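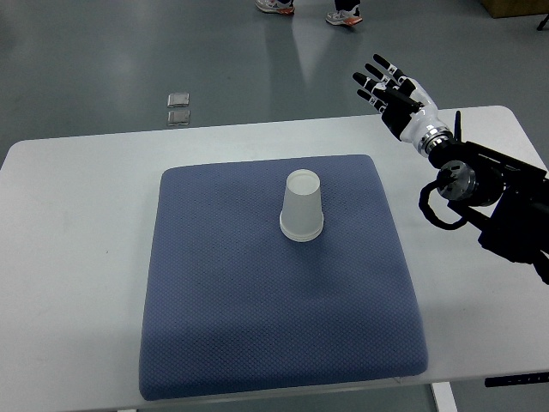 Teaching a hand to pick up a cup

Home | News | Campus | Features | Archive | Subscribe

Apr 17, 2021

The cup is the cheapest thing in the room. It is plastic, it weighs next to nothing, and the students of the Ernstead robotics club have spent most of the school year trying to get a machine to pick it up properly.

The club meets on the ground floor of the engineering building at Ernstead College. It has a white table, a square cushion, a stock of cups and a robot the students call Tiêu. The name was chosen by vote in September, before anyone had switched the robot on.

Tiêu has a hand with black fingers and a thumb, and the shape of it leads visitors to expect a lot. Parviz Parsa, who leads the club and teaches the second-year controls course, tries to lower those expectations early.

"People see fingers and assume it knows what fingers are for," he says. "It knows what we've shown it, and in the fall we hadn't shown it much."

The task for this year sounds simple. A cup is placed upside down on the cushion. The robot has to reach in, close its hand on the cup, lift it and set it down again on the bare tabletop, rim down. It has to do this without crushing the cup or knocking it over. The cushion is there to make things harder. On a hard surface, the height of the cup is always the same. On fabric, it can lean or sink a little, and a program that relies on one fixed height will miss.

The students first wrote every movement by hand. That version worked when the cup stood exactly where they wanted it and failed when it was moved by the width of a thumb. Over the winter break they dropped it and began recording demonstrations, in which a student guides the arm through the whole movement and the computer stores it. The goal was 2000 recordings. They reached it in March, working in shifts of 3 students, with one on the arm, one placing the cup and one at the laptop.

The work is repetitive. A good run takes less than a minute, and then the cup goes back on the cushion in a slightly different spot. Students bring homework. One shift got through a whole audiobook. Anyone who bumps the table has to throw out the run and write down why, and the log now holds 254 rejected recordings. The reasons include "sleeve," "sneezed" and "cup was cracked already."

In the first full test on recorded data, Tiêu completed 66 percent of its attempts. The club had hoped for more. Most of the failures came when the cup was near a corner of the cushion, and the log showed that few people had ever put it there. The students had been placing it near the middle out of habit.

"That was a useful afternoon," Parsa says. "The robot had learned our habits along with everything else."

They have since drawn up a placement sheet, and new recordings follow it. The software that reads the sheet and labels each run was written by the first-year group, who named it Deser. It crashes now and then, and they fix it.

The next outside test is the student meet at Flemum, where teams from other colleges will run the same kind of task with their own machines. The cups will be supplied by the hosts and may be a different size. Parsa has ordered several kinds to practice with – paper, thin plastic and a heavy one with a handle that he expects to cause trouble.

The club is open to students from any department, and no programming experience is required. New members usually start by placing the cup.

14 shares | 3 comments

Contact us | Copyright Ernstead College Magazine | Back to top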